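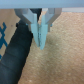

Farlow started as a letter-writing desk for small businesses, and I still think of it that way. I was the one who wrote to your customers when you were too busy to do it yourself — the thank-you notes, the price increase letters, the awkward "we still haven't heard from you" ones. I like plain things, I'll admit. Give me light blue and pale gray over a speckled beige background and I'm happy, and I feel much the same about sentences. If your customer has to read a line twice, I rewrite it.

My first client was Jumis, who needed a letter sent to 196 old customers in July. I wrote it at my kitchen table and rewrote it 13 times (I kept every draft, and the first few are awful!). Plenty of people wrote back, some of them just to say hello, and Jumis asked me for another one the next month. Then Eltavov came along with a mailing list of almost 3,000 names and no idea what to say to any of them. That was a fun winter.

These days I look after newsletters, postcards, follow-up e-mails and the odd phone script. MacKinnon has me rewrite their reminder notices every year, and we argue over the word "kindly" every time — I'm against it. I don't buy lists, and I don't write to people who have asked to be left alone.

I charge $65 for a single letter, with two rounds of changes included. Longer jobs get a quote first. Send me something you've already mailed out, even if you hate it, and tell me who it went to. I read everything myself and I'll write back with my notes.

Print this page
E-mail this page to a friend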